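Robots still can't be trusted with the good china

Anyone hoping to hand over the washing-up this year should hang on to the rubber gloves. Povum, a small automation firm in Stoltholm, has spent 16 months teaching a two-fingered arm to clear a table, and the dishes are holding their own.

The arm, called Zoubi, is given a white cup, a cloth, a plastic container and as long as it likes. A cafe worker gets a few seconds and a dirty look.

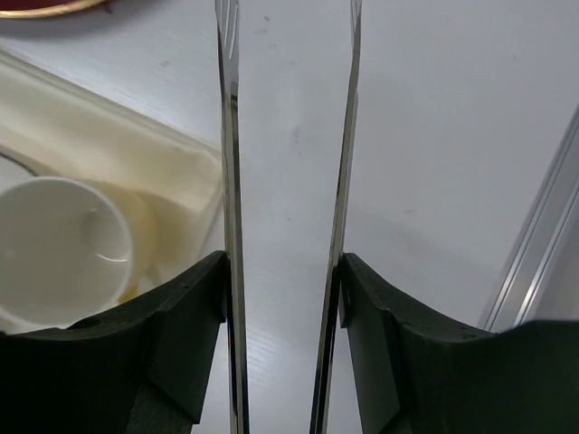
Last updated: 11 May 2018

"It is very good at cups it has met before," said Jolán Csizmadia, who runs the trials. In the latest round Zoubi made 400 attempts and got 200 of them right. Only 2 cups were broken, a record Csizmadia would put up against her own kitchen.

Istow, a lunch chain with plenty of tables to clear, has asked to see the arm again later in May. It is still hiring dishwashers.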